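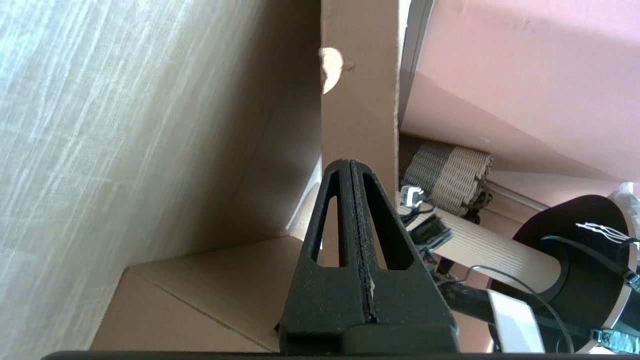 Stirkach moving-box survey, data card

Version 2, 27 March 2021. Maintained by Sewwandi Fakir.

What it is

Answers from 2,685 households on what they paid to move, what got broken and how they packed. One row per household, one CSV file.

Where I'd be careful

The broken-items column is self-reported. People remember the good plates and forget the mugs. The "packed by" field was added in February, so 200 early rows have it blank. Please don't fill those in with a guess.
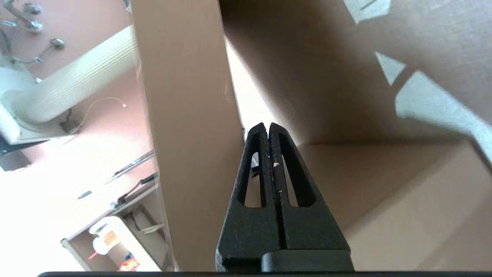
Costs are in whole dollars. Almost 30 rows list a cost of 0, and I doubt all those moves were free. Vikas Rawat wanted them dropped. I left them in and set flag_cost to 7.

What it can't tell you

Whether paying more gets you fewer breakages. Marar's blog post claims it does, using version 1. I can't reproduce that chart and they haven't sent their code.

Fields

id, region, cost, broken, packed_by, flag_cost

License

Free to reuse with credit. Send corrections with the row id.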